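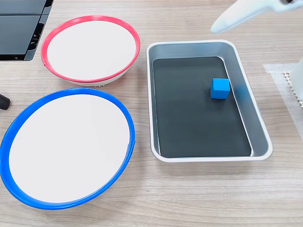 Two bowls, a metal tray and one blue cube on the bench at Astgate.

I've spent a good part of this year teaching a robot arm to move a little block about, and I've come away with an opinion that won't make me popular with the people who buy data by the truckload. I think most of us are collecting far too many good examples and not nearly enough awkward ones.

Some background, for anyone who wandered in from the cooking posts. At Astgate we teach our arm by showing it. One of us steers it through the job, everything gets recorded, and the learning system chews on the recordings later and tries to work out what we meant. Cube from the tray into the red-rimmed bowl, cube from the tray into the blue-rimmed bowl, and so on until your tea goes cold. We log it all in a tool called Drovomus, which I have grumbled about before and will again (why does the save button move?).

When we started in March, I was very proud of my numbers. I could get through 50 examples before lunch, and every one of them was lovely! Straight down, neat grab, smooth little arc across, gentle drop. I put the cube in the middle of the tray each time without noticing I was doing it, because the middle is where a tidy person puts things. Then we let the arm have a go by itself, with the cube sitting up near the tray wall, and it went confidently to the middle and closed on nothing at all. I laughed, and then I felt a bit sick about my lunch-hour record.

Of course it did that. I'd never shown it anything else. Look at a tray like ours and think about what changes when the block is close to the side – the walls slope, the metal throws soft grey highlights, and your fingers have less room on one side than the other. To you and me it's the same job. To something that has only ever seen the middle, it's a new planet.

So the next batch was small and ugly on purpose. I did 23 examples with the cube in places I'd normally avoid: corners, hard against the wall, turned at a silly angle. In a few of them I missed the grab, backed off and tried again, and I kept those. That last part started an argument. The usual advice is to bin anything with a mistake in it, and I understand why, since you don't want to teach a machine your bad habits. But a recovery is a skill too, and if every fumble goes in the bin, where exactly is the poor thing meant to learn what to do after one?

The group at Dindeo see it the other way. They record enormous piles of clean runs and reckon the odd cases will turn up by themselves if the pile is big enough. Maybe they will. They have more arms than we do, and more patience, and I'm a bit jealous of both. My worry is that the same person sitting in the same chair for a week mostly makes the same example over and over, and the pile just gets taller.

I'll give them this much: ugly is easy to overdo. I had one Sunday session where I got so clever with the placements that I couldn't have said what I was trying to teach, and I ended up throwing the lot away. Now I write down where the cube will go before I sit down, and I swap chairs with someone every two hours. It's slower, and my daily count looks terrible. I'd still take it over another morning of perfect grabs from the middle of the tray.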